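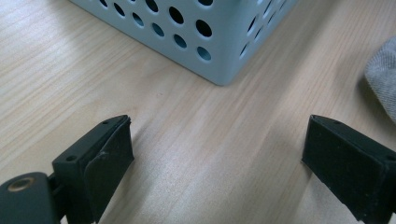
I've quit matching socks, and I think you should too. I did the math one night in December (don't ask why I was up) and figured I'd burned 90 minutes that month hunting for partners. For socks! Things that live inside shoes!

My mother's rule was that a mismatched pair meant a messy home. I carried that rule through three apartments and one very small house on Bornach Street, and I can't name a single guest who ever checked.

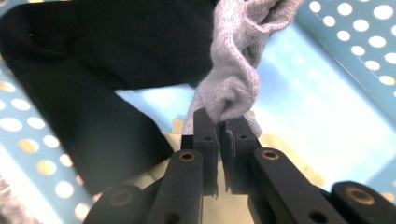
*A light gray knit one.*

My sister-in-law swears by buying one kind only, all the same color, and okay, that's smart, but it's also kind of bleak? I like my striped ones. I like the thick ones from the Niker outlet too, even if up to 2 of them vanish every winter. So now everything gets dumped in one drawer, I grab whatever's on top, and off I go. My mornings are calmer and my ankles are more interesting. 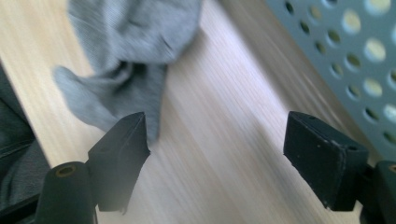 **But what about job interviews and weddings?**

Keep one good dark pair folded together at the back of the drawer and leave it alone the rest of the year. Mine has been to four weddings so far.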